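Questions I get asked about the savings diary

I started writing Flovstead after I opened my first investment account and couldn't find anyone explaining it in normal words. The same questions keep landing in my inbox, so I've put the answers in one place. Last tidied up on 3 September 2021. I'm not an adviser, I just write down what I do with my own money – please read everything with that in mind!

## Who are you, then?

I'm Muammer Ateş. I work in payroll, I live in a rented flat with too many bikes in it, and I've been putting money into funds every month for eight years. No finance degree. I did once fail an accounting module, if that helps you decide how seriously to take me.

## What do you invest in?

Nearly all of it is in one global share tracker, with a smaller slice in a bond fund. I used to have a drawer full of little holdings (a mining company, two banks, something to do with salmon) and I sold the lot over one long evening. It cost me a bit in dealing fees and I've never missed them, apart from the salmon.

## Why a tracker and not a fund with a manager?

Mostly cost. I had a managed fund for a few years and it did all right, but the yearly charge was several times what I pay now, and I couldn't have told you what I was getting for it. If you've got a manager you like and you understand the charges, fine by me. I'm not trying to convert anybody.

## Which platform are you with?

I moved from Londia to Voruvell in March. Londia were perfectly pleasant on the phone, but they take a percentage of whatever you hold, and once the pot grew a bit that started to sting. Voruvell charge a flat fee. With a small pot the percentage would probably work out cheaper, so do your own sums before you copy me.

## Was the transfer a pain?

A bit, yes. I'd read it could be quick and it took 60 days from sending the form to seeing everything in the new account. Most of that was one fund that had to be moved in a different share class, and each side told me it was waiting for the other. What I'd do next time:

- ask for the holdings to be moved as they are, and check that the new platform offers them
- download every old statement before you start
- leave the monthly payment switched off until it's all gone through

That last one caught me out. I had a payment go into the old account halfway through and it had to follow on separately.

## How much should I keep in cash first?

I can only tell you mine. I keep 4,000 in an easy-access account and don't touch it unless something breaks. It was picked by adding up rent, food and bills for a few months and then rounding up until I felt calm. If I had children or a house I'd want more.

## How do you decide how much goes into each thing?

I picked a split I could live with and I check it once a year. If shares have run ahead, the new money goes into bonds until it evens out. I hardly ever sell anything to do it. A reader wrote to say this is how she bakes, measuring everything at the start and then leaving it alone, and I've pinched that for talks ever since.

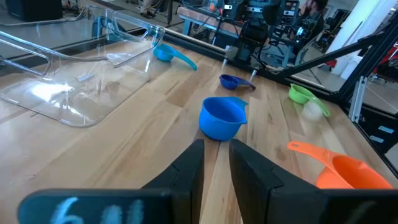

*Measuring cups on a wooden table.*

You can be much fussier than me. There are people who rebalance every quarter and have a spreadsheet with colours in it, and I read their posts with real admiration and then go and make tea.

## Don't you panic when it drops?

Oh, I do. The worst day I've written down was when I logged in and was 1,462 down on the day before. I went for a walk, came back, looked again (silly) and it was still down. I didn't sell, mainly because I couldn't think what I'd do with the money afterwards. Since then I've taken the app off my phone and I only look on the laptop, where the password is annoying enough to put me off.

## What about the Arai fund you wrote about?

I get this one a lot. I held Arai for a short while, wrote one post about it, and that post somehow gets more readers than everything else together. I don't own it any more. It was a narrow technology fund and I already had most of the same companies through the tracker, so I was paying twice for them.

## Can you look over my portfolio?

Sorry, no. I'm not qualified or allowed to, and I'd lie awake worrying about it. I'm very happy to hear what you've done and why, though, and I do read every email, even if the reply takes me a while.

## Do you get paid for links?

No. There aren't any paid links on Flovstead. If that changes I'll say so at the top of the page.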